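Bring back the tea towel

I have a drawer in my kitchen that will not shut, and the reason it won't shut is tea towels. My husband calls it the archive. He's been on at me since January to cull it and I keep saying yes, yes, and then I open it and there's the one from Tedarville with the lighthouse, and the one my aunt sent when we moved house, and I close it again as far as it'll go.

So I'm biased, I'll say that up front. But I think we gave up on cloth in the kitchen far too easily, and I'd like to make a bit of noise about it.

When I was a kid there was no paper towel at our place. There may have been a roll somewhere for draining bacon, but if you spilled your Milo you got the cloth, and if you left the cloth wet in the sink you got a talking-to. Drying up was a job, done by children, badly, standing next to whoever was washing. I had most of my important conversations that way. I told Mum I was quitting netball with a plate in my hand. You don't have to look at each other, that's the beauty of it, you've both got something to do!

Then I moved out and bought paper towel because everyone I lived with bought paper towel, and I went on buying it for years without giving it a thought. Last year I finally kept my grocery dockets (a grim exercise, don't recommend it) and found I'd spent $345 on the stuff. On paper. That I'd used once, mostly to wipe up water.
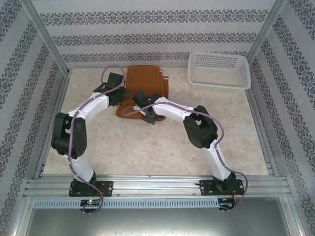
My friend Shiuli Wickramasinghe thinks I'm being romantic. Her argument, and she made it at some length over my own kitchen bench, is that cloths are filthy, they need hot washes, and the person who ends up washing them is nearly always a woman. I've got no good answer to the last part. It's true in my house more weeks than I'd like. But I'd point out that the same person was lugging home the paper towel as well, and taking out the bin it went into.

The filthy bit I'll argue with. A cloth is filthy if you leave it scrunched up in a puddle for a week. Use one for the morning, hang it over the oven door, chuck it in the wash at night, take a clean one. I own 53 of them, for heaven's sake. I'm not going to run out.

What does annoy me is how hard it's become to buy a decent one. Half of what's in the shops now is some slippery blend that pushes the water from one side of the plate to the other. You want plain linen or old-fashioned cotton and you want it washed a good few times before you judge it. Grażyna Michalski, who taught me to make pierogi and has views on everything to do with flour, won't let dough rest under anything newer than her youngest son. He's 49. I bought a linen one from Nisuda, the little homewares place near the station, and it was hopeless until winter and now it's the best I've got.

And the souvenir ones! People are so snooty about those. I love a tea towel with a recipe for scones printed on it, or a map with the towns in slightly the wrong spots. They weigh nothing and they fit any suitcase, and unlike a fridge magnet they get used. I've got one with a calendar on it from a year I'd otherwise have forgotten entirely, and every time I dry the big pot with it I think about that awful flat with the green carpet.

I still keep a roll of paper in the laundry. We have a cat, and there are limits. It's lasted us 5 months so far, though, and the roll holder has come off the kitchen wall and left two holes I've been meaning to fill.

As for the drawer, I did have a go at it on the weekend. I got rid of one. It had a burn in it and I never liked the colour.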